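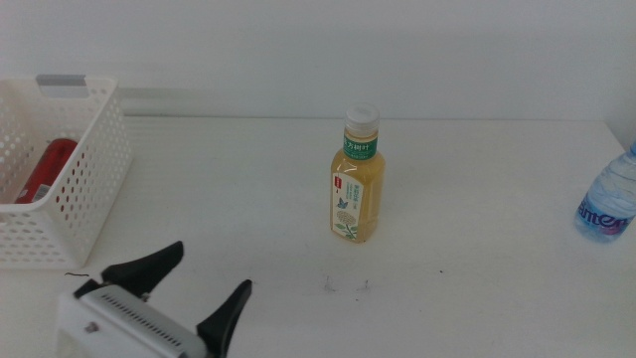 How to make cold brew tea at home (and which advice to ignore)

9 min read

Cold brew tea is tea leaves left in cold water until the water tastes like tea. I mention this because there are people selling $70 jugs and weekend courses on the subject, and you could come away thinking there was more to it. There is a bit more to it, but it fits on one page and most of it is about when to stop.

I came to this a sceptic and I've stayed one. My brother-in-law, Svend Thygesen, had been going on about it for two summers, in the tone people use for sourdough. According to Svend, cold brewing removes the bitterness, keeps the antioxidants, halves the caffeine and brings out the "true" flavour of the leaf. I've since made a lot of it and I'd sign off on the first of those. The others I'll get to.

What you need

Tea. Water. Something with a lid. A strainer of some kind.

For the container I use an ordinary one-litre jar with a wide mouth. I have tried a Nurkavo brewing jug, the kind with a mesh column down the middle, and it made tea that tasted the same as the jar's. The mesh is hard to clean. Old leaf gets wedged in the seam at the bottom and after a couple of weeks it smells like a pond. If you already own one, use it, and buy a bottle brush.

Plastic is fine too if it's clean and hasn't had anything strong in it. Tea picks up smells. I once used a container that had held pickled onions, washed twice, and you could tell.

Which tea

Green tea and lightly oxidised oolong are the easiest to get right. They come out pale and a bit sweet, and they forgive you if you forget them for a few hours. Black tea works but it can taste thin, since a lot of what people like in black tea is the very briskness that cold water leaves behind. Assam in particular seems to me a waste. Darjeeling is better. White tea is lovely but slow, and given the price you want to be sure you'll drink it.

Don't buy tea labelled "for cold brew" until you've tried what's in the cupboard. I compared a Pratau cold brew sencha with the same firm's ordinary sencha. The cold brew one was cut finer, so it went faster and left more sludge. It also cost nearly twice as much. You can get the finer cut yourself by rubbing the leaf between your palms, though I wouldn't bother with that either.

Tea bags work. People get snobbish about this, but a decent bag in cold water gives a perfectly good drink and you don't have to strain it. Take off the paper tag first or it goes to mush and the ink can run.

One warning about herbal and fruit blends: anything with dried fruit, liquorice or flowers in it hasn't necessarily been treated the way tea leaf has, and plenty of packets say to use boiling water. If the packet says that, do what the packet says. Make it hot, let it cool, put it in the fridge.

How much

The usual advice is a teaspoon per cup, and it's useless, because a teaspoon of rolled oolong weighs several times what a teaspoon of fluffy white tea does. Weigh it if you've got kitchen scales. I use 10 grams to a litre for green and oolong, 12 for black, and a bit more for white. With bags, four to a litre.

If you don't have scales, cover the bottom of the jar with rolled leaf in a single layer, or fill it to the depth of your thumb for anything fluffy. You'll be wrong the first time. Adjust it the next.

The method

1. Wash the jar and the lid with hot soapy water and rinse them well. Let them dry. Cold brewing never gets hot enough to kill anything, so the washing up is the only safety step you have.

2. Put in the tea.

3. Fill with cold water. Filtered is better if your tap water smells of the pool. Mine does from May on, for some reason the council has never explained to my satisfaction. If the tap water tastes fine by itself, use it.

4. Put the lid on, turn the jar over once to wet all the leaf, and put it in the fridge. Not on the bench, not on the windowsill. More on that below.

5. Leave it. Six hours for green, eight for oolong, eight to ten for black, twelve for white. Bags take a little over half as long.

6. Taste it. If it's weak, give it another hour or two.

7. Strain it into a clean bottle. A tea strainer does for whole leaf. For fine stuff, line the strainer with a paper coffee filter and be patient.

8. Keep it in the fridge and drink it within three days.

That's the whole thing. I start mine at nine at night and strain it when I get up.

On sun tea

Somebody will suggest putting the jar out in the sun instead. My grandmother did it and lived to a good age, and I still don't. A jar on a warm deck spends hours at just the temperature bacteria like, and it doesn't get hot enough to do them any harm. Perhaps you'd get away with it every time. The fridge makes a drink that's at least as good, so I can't see what you'd be gambling for.

If a batch turns cloudy with ropy strands in it, or smells sour, tip it out. A slight haze by itself is usually harmless, particularly with black tea, but I don't argue with anything that's gone stringy.

The claims

Now for Svend's list.

Less bitter: yes. You can check it in your own kitchen, and you should. Make the same tea both ways, chill the hot one, and have somebody hand you the glasses without telling you which is which. I did it with my neighbour Kelechi Babalola doing the pouring and I picked the cold brew every time. So did she when we swapped. The hot one had a dry grip at the sides of the tongue and the cold one had next to none.

Less caffeine: somewhat, maybe. Caffeine comes out more slowly in cold water, but you're also leaving it for hours and often using more leaf. "Half the caffeine" gets repeated a lot and I have yet to see anyone who repeats it say which tea, how much or how long. If caffeine keeps you up, don't drink this at eight in the evening on the strength of something you read on a packet.

More antioxidants: I've seen this stated both ways, sometimes by the same shop. I wouldn't choose a drink on this basis.

The true flavour of the leaf: no. It's a different flavour, softer and with less going on. Some teas lose what made them interesting. I ruined 50 grams of a smoky Hesholm black by assuming it would be wonderful cold, and it tasted like water that had been near a campfire.

Sweetening it

Sugar doesn't dissolve properly in cold tea. You stir and stir and it sits on the bottom. Make a syrup: equal parts sugar and hot water, stirred until clear, cooled, kept in a jar in the fridge. Start with a tablespoon per litre and go from there. Honey needs the same treatment.

Try it plain before you sweeten it, though. A litre of green tea made this way often doesn't need anything. Lemon is good in black and, to my mind, horrible in oolong. Mint goes with nearly everything, but pull it out after a couple of hours, as the leaves go black and start to taste like lawn.

When it goes wrong

Weak even after the full time. Too little leaf, or old leaf. Tea that has sat open in a cupboard for two years will still give you something hot, but it hasn't much to offer cold water.

Bitter anyway. Usually broken leaf or dust from the bottom of the packet, left too long. Take two hours off next time.

Tastes of fridge. The lid isn't sealing. Mine did this until I replaced the rubber ring, which cost me less than a coffee. I'd spent a week blaming the tea.

Grit in the glass. Let the bottle stand for half an hour and pour gently, leaving the last centimetre behind.

Is it worth the trouble?

The trouble is five minutes, so the bar is low. Compared with bottled tea from the shop it's cheaper and you decide how sweet it is. A 100-gram packet of plain green makes ten litres. I stopped buying the Lauritsen bottles, which I used to go through at a shameful rate over summer, though I'll still get one at a servo on a long drive.

Compared with hot tea poured over ice, it's smoother but you have to think of it the night before. If people are coming in twenty minutes, brew it hot at double strength, pour it over plenty of ice and don't apologise. With enough lemon in it most guests won't know the difference, and Svend didn't.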